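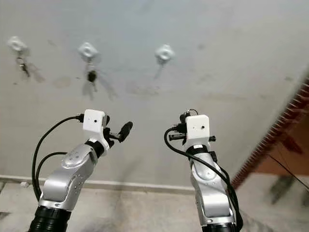
*Wall hooks with small items hung on them.*

# Wall Hooks and Shared Rooms: Frequently Asked Questions

Updated April 7, 2024

**Who provides the hooks?**
The Warkville residence office supplies Manomard adhesive hooks at no charge. Each household may request up to 40 in a year.

**What may be hung on them?**
Keys, cords and other light items. Coats and bags belong on the rail by the entrance.

**How high should a hook be placed?**
Hooks for general use are set 62 inches above the floor. Hooks meant for children may be set lower on request.
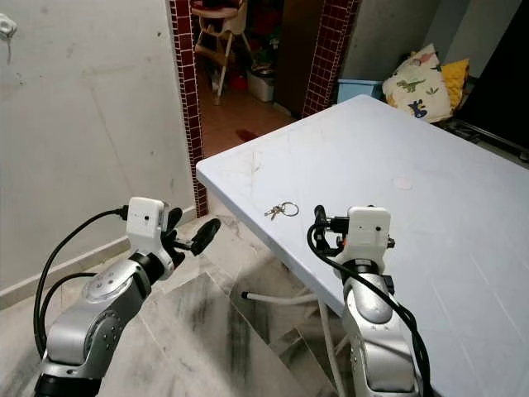
**May hooks be placed near a doorway?**
Residents may place hooks beside a doorway but must not attach them to tile. Where the opening is bordered in small dark-red tiles, the hook goes on the painted wall, as adhesive does not hold on grout lines. Scuffs and gray marks may be cleaned with a damp cloth before the hook is applied.

**How is a hook removed?**
Warm the mount with a hair dryer for 2 minutes, then slide it slowly downward. Do not pull it straight off the wall.

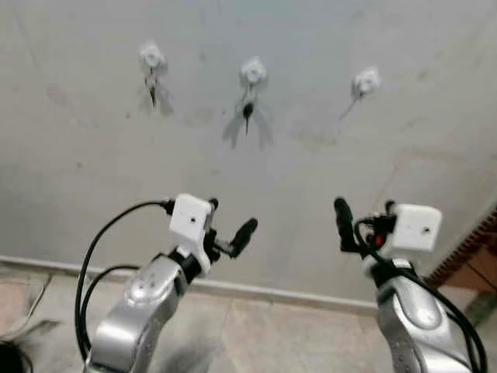

Breathnach asked whether a mount that has been taken down can be used again in another room. It cannot. A new one may be collected from the Arkar building, Room 52.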